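Home | Finishes | Wood Care | Tabletops | Data Sheets | Cart (0)

Sunum Tabletop Oil, Clear Matte

Penetrating oil and wax finish for indoor wooden tabletops, desks and light-duty benches. Made by Verbridge.

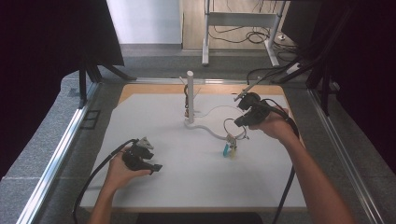

Sunum Clear Matte is a one-part finish that soaks into the top layer of the wood and hardens there. It leaves very little film on the surface. Grain and pores stay visible and can be felt under the hand. The oil warms the color of most species by a small amount. On pale wood the change is easiest to see along end grain and around knots. A clear finish also leaves pale tops open to marking from the work done on them, and a separate board under small work, such as the white one lying on the light wooden tabletop, is a sensible habit whatever finish is used. Use a board with smooth edges and lift it when moving it. Grit trapped under a board that is slid across the top will scratch an oiled surface as readily as a lacquered one.

Suitable surfaces

Solid wood and veneered panels, unfinished or sanded back to bare wood. Ash, beech, birch, maple, oak and pine take the oil evenly. Cherry and walnut darken more than the others. Dense or naturally oily species should be wiped with solvent and tested on an offcut. Pine with heavy resin streaks may stay tacky over the streaks for several extra days.

Do not apply over varnish, lacquer, paint or silicone polish. Tops previously treated with soap or with another maker's oil should be sanded until water no longer beads. Not for outdoor use. Not for floors; see Jumis Floor Oil.

Contents and coverage

The standard tin holds 260 ml. One tin gives two coats on a small desk in sanded hardwood. Softwoods and end grain take more. Large dining tables will need a second tin, and both tins should be from the same batch where possible. The batch code is stamped on the base.

Preparation

Sand with the grain, finishing at fine grit. Stop there. Very fine abrasives polish the surface and reduce how much oil it takes up, which shows later as patches. Vacuum the dust, then wipe with a lint-free cloth. The wood must be dry. Room and tin should be at the same temperature before opening.

If raised grain is a concern, wipe the top with a damp cloth, let it dry overnight, and sand again lightly by hand.

Treat the underside as well as the face. A solid top sealed on one side only takes up moisture unevenly and can cup. The underside needs one coat and does not need buffing.

Application

Stir well. The wax settles, and an unstirred tin will give a glossy first coat and a cloudy last one.

Spread a thin coat with a white pad or short-bristle brush, working along the grain. Leave for 10 minutes. Add more oil to any dry patches during this time. Then wipe off everything that has not been absorbed, changing the cloth as it loads up. There should be no wet shine left when viewed from a low angle against a window.

Allow to dry for nearly 30 hours before the second coat. Cold rooms take longer. Rub down lightly with a gray pad, remove the dust and apply the second coat more thinly than the first. Most of the second coat should come off on the cloth.

A third coat is useful on end grain and around sink cutouts. Elsewhere it tends to sit on the surface and collect fingerprints.

Drying and first use

The top can carry light objects the day after the last coat. Keep water, hot cups, rubber feet and tablecloths off it for two weeks. Boards and desk mats should also stay off for this period, as covered areas cure more slowly and may print. Dry air and some movement of air both help. Direct sun through glass does not, and can leave a lighter rectangle under anything left standing.

Properties

Appearance in tin: thin amber liquid with pale sediment
Appearance when dry: clear, matte
Coats: two
Applied with: pad, brush or cloth
Cleanup: mineral spirits
Resistance to water: good when cured
Resistance to coffee and tea: good if wiped up promptly
Resistance to alcohol: fair
Resistance to solvents: poor
Resistance to dry heat: fair; use a trivet
Shelf life, opened: one year if the lid is closed tightly

Care

Dust with a dry or barely damp cloth. For sticky marks use a few drops of mild dish soap in warm water, then dry the surface. Scouring pads, ammonia cleaners and furniture spray will dull the finish.

White rings from wet glasses often fade without treatment over several days. If a ring remains, rub it with a small amount of oil on a white pad and wipe dry.

Scratches that stay within the finish can be rubbed out the same way. For deeper marks, sand only the affected area, feather the edge of the sanded patch and apply two coats. The repair will look lighter at first. On oak and cherry it may take a few months to blend.

Desks in daily use should get one thin maintenance coat each year. The area under the forearms wears first. It can be done on its own.

Safety and storage

Cloths soaked with this oil can heat up and catch fire by themselves. Lay them flat outdoors to dry, or soak them in water and seal them in a metal can before disposal. Do not leave them in a pile or in a pocket. Ventilate the room during use and drying. Wear gloves. Keep away from children. Store upright above freezing.

Oil that has formed a skin can be used if the skin is lifted out whole. If it has gone thick throughout, discard the tin at a paint collection point.

Ordering

Sold by the tin. Unopened tins may be returned within 90 days of purchase. Sample sachets are available in Clear Matte and White Tint. White Tint must be used from the first coat and cannot be added over Clear.

Related products: Jumis Floor Oil, Wikström White Pads, Wikström Gray Pads, Sunum White Tint

Data sheet revised 28th June.

Share (9) | Comments (4) | Print this page

Contact Verbridge | Shipping and Returns | Copyright Verbridge, all rights reserved | Back to top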